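Komotley Bench Notes
@komotleybench

1/ Thread on gripper fingers. I spent most of August comparing two sets of fingertips on the same two-arm cell, clearing dishes into a tray. One set is the stock hard plastic from Ninasov. The other is the soft pad set from Unnithan. Same arms, same controller, same table. Long, with some numbers.

2/ Why dishes: they are a bad case for a parallel gripper. A plate has one thin edge you can reach. A bowl has a rim at an angle that changes along the curve. A clear cup gives a depth camera very little to work with. If a fingertip gets through dishes it will get through most of what we have on the shelf.

3/ Why two arms: one arm can lift a plate by the rim but can't do much about the torque. The far side sags, the plate rotates in the fingers, and you either squeeze harder or drop it. With a second arm close by you can steady, push, or hold the tray still.

4/ Setup. Both arms bolt to a rail along the front edge of the table. Tray at the back center, dishes in front of it. Each run is teleoperated by the same person (me), so the operator skill is at least constant, if not high.

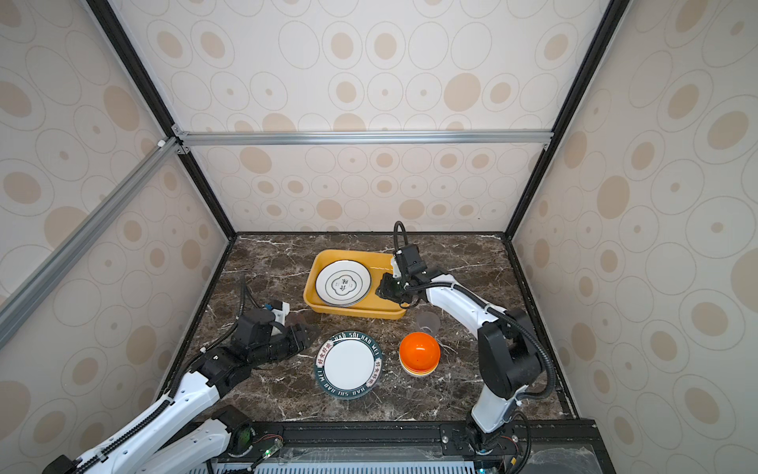 5/ Rules for the comparison. 200 runs in total, split evenly between the two fingertip sets. A run ends when every dish is in the tray or when I hit the stop button. I swapped fingers every 50 runs so that wear in the arms and wear in me would be spread over both sets.

6/ I did not randomize the dish order. I should have. I had a habit of going for the easy plate first, and that habit is in the data for both sets.

7/ Stock fingers first. They are flat, hard, and thin at the tip. Thin is what you want for a plate lying on a table, where the rim is only slightly off the surface. You can get one finger under it without first sliding the plate to an edge.

8/ The trouble comes after the lift. Glazed ceramic on hard plastic has very little friction. The plate pivots around the line between the two fingertips. Raising the grip force helps up to a point, then the motor warms up and the controller starts cutting current.

9/ On that: the default current limit in the Hirnville controller is conservative. It also does not tell you when it kicks in. The gripper just holds a little less hard than you asked. I found this by logging commanded and measured current side by side and seeing the two lines split.

10/ If you use that controller, turn on the measured current channel before you do anything else. It is off by default. I lost a set of runs to this and had to repeat them. They are not in the 200.

11/ Soft pads next. Unnithan sells them as a sleeve that goes over the existing finger. Installation takes a hex key and some patience. The pad is ribbed on the inside face and smooth on the back.

12/ Grip on glaze is much better. A plate held by the rim stays where you put it, and you can tilt it on purpose. I could run at a lower current for the whole job, and the warm motor problem went away.

13/ The cost is thickness. The padded tip does not fit under a flat plate rim nearly as well. I ended up pressing down on one side of the plate with the left arm to raise the other side. This works on a plate with a raised foot. It does nothing on a plate that sits flat all the way across.

14/ Stacked plates are worse. The gap between two rims in a stack is smaller than the padded finger. With pads on, taking only the top plate was mostly luck. With the stock tips it was merely slow.

15/ Bowls reversed the order. A bowl rim sticks up in open space, so finger thickness hardly matters, and the pads follow the curve. The hard tips touch the curve at two points and the bowl swings like a bell. I stopped trying to move bowls quickly with the stock set.

16/ Nested bowls deserve their own post. If the top bowl sits crooked on the one below, the two rims cross and the gripper tends to take both. Approaching on the side where the top rim is highest helps. So does closing slowly enough to see the second bowl start to move.

17/ The cup. Both sets can hold it when it is upright. Neither is good when it is on its side, since the safe approach is straight down and the wrist has to turn to line up with the cup's axis. The right arm on this cell runs out of wrist travel just before that angle if the cup is close to the tray.

18/ Depth on the clear cup was poor throughout. I drove that part from the color view alone. Any automatic grasp planner fed from the same depth would have been aiming at the tabletop behind it.

19/ Speaking of the tabletop: I would pick a plainer surface next time. Dark with thin white veins looks nice and gives the tracker features that have nothing to do with the dishes. The patterned walls are less of a problem because the wrist cameras spend most of their time looking down.

20/ Wrist cameras. The mount adds bulk right where you need clearance from the tray's side. With long moves over the table you don't notice. When you lower a plate into the tray at an angle, the wrist gets close to the rim and you have to plan the last part of the move around the hardware on it.

21/ What worked best for plates, with either set: tip the plate up, bring the lower edge into the tray first, then let the rest down. Going in flat needs the fingers to be inside the tray wall at release, and there isn't room for them.

22/ For the same reason the height of the tray wall matters more than its length or width. If you are buying a tray for this kind of test, buy a shallow one.

23/ Cable routing is boring and cost me more stops than the fingers did. The conduit along each arm is fine. The thin cable near the gripper is the one that wanders. Leave too much slack and it sweeps the table. Leave too little and it pulls on the wrist at full extension.

24/ My fix was to tie it down at 3 points between the elbow and the wrist and leave the last loop free. It still drifts over a long session. I now check it at every finger swap.
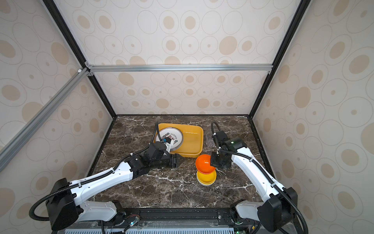 25/ Results, short version.
Plates lying flat: stock tips better.
Stacked plates: stock tips better, neither one good.
Bowls: pads better by a wide margin.
Cup upright: no difference I would defend.
Cup on its side: both poor.

26/ Stops. Most of mine with the stock tips came from a plate rotating in the grip. Most with the pads came from failing to get under a rim and pushing the plate across the table instead. The second kind is cheaper. You back off and try again, and nothing has left the surface.

27/ Wear. The ribs on the pads show polish at the tip after the full set of runs, and one sleeve has a small nick from the edge of a plate. Grip is still fine as far as I can measure. The stock tips look the same as the day they went on.

28/ Obvious question: why not one of each? I tried it for a short block outside the main comparison. Stock on the left arm, pads on the right. Left gets under the plate and tips it, right handles the bowls. It was the most comfortable setup of the lot, but you have to remember which hand is which, and the arms stop being interchangeable.

29/ I'm not publishing a success rate from that block. It was too short and I was well practiced by then.

30/ A better test would be a tapered pad: thin and hard for the last few millimeters, ribbed above that. I have a print of one on the bench. The first version splits at the point where the soft part meets the hard part. Second version has a deeper overlap between the two.

31/ Settings, for those who will ask. Force control off, position plus current limit on. Closing speed at half of maximum for plates and lower for bowls. Gripper opening pre-set per object, which saves a surprising amount of fiddling near the tray.

32/ I also changed the pedal mapping so that releasing the pedal holds position and does not open the gripper. The default opens it. Check yours before you lift anything you would like to keep.

33/ Next up is the same job with the tapered tips, dish order randomized, and a plain mat on the table. Logs from this round go up once I have cleaned out the file names. Replies are open if you have run padded fingers on thin rims and found an approach angle that works.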